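**Pre-training on play data for PC teardown - worth it?**

**rimness_jo:** So excited about this one! We gave the policy 3,000 clips of aimless poking inside old desktops, then only 300 proper demos. Cooler removal went from 38 failures to almost none over 1,000 tries. The play data did that, I'm sure of it.

**Doolan:** Lovely numbers, but did you keep the same tower throughout? We saw a jump like that at Horkwood and it vanished on a new case.

**rimness_jo:** Same model of case, yes. Different boards though!

**Doolan:** Then I'd call it a result about one case. Still a good one.

**uvb_tam:** I don't agree, the cables never sit the same way twice. What does the wrist view get to see around the socket?

**rimness_jo:** Plenty - the fingertips stay in view near the CPU, and the fixed camera covers the arm and the whole tower.
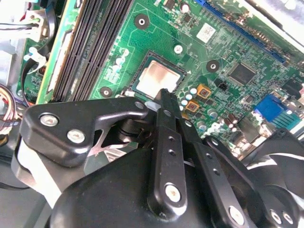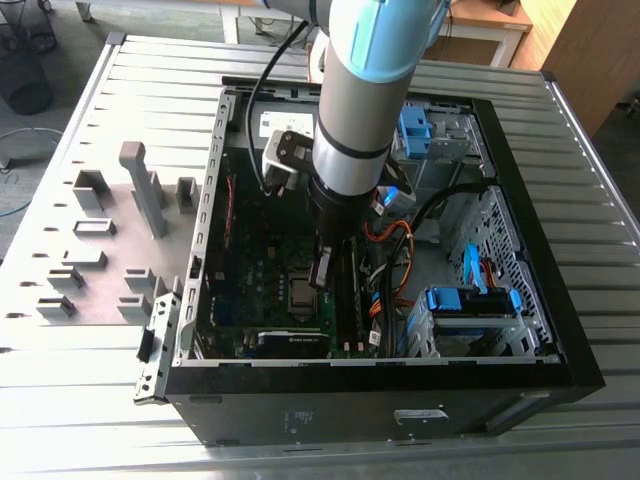
*Photos: Liudmyla Skoryk, Uvbridge*

**uvb_tam:** Oh that's great, you even get the memory slots in both. Would you share the play clips?

**rimness_jo:** In June, once I've sorted the file names. Doolan, send me your awkward case and we'll run it!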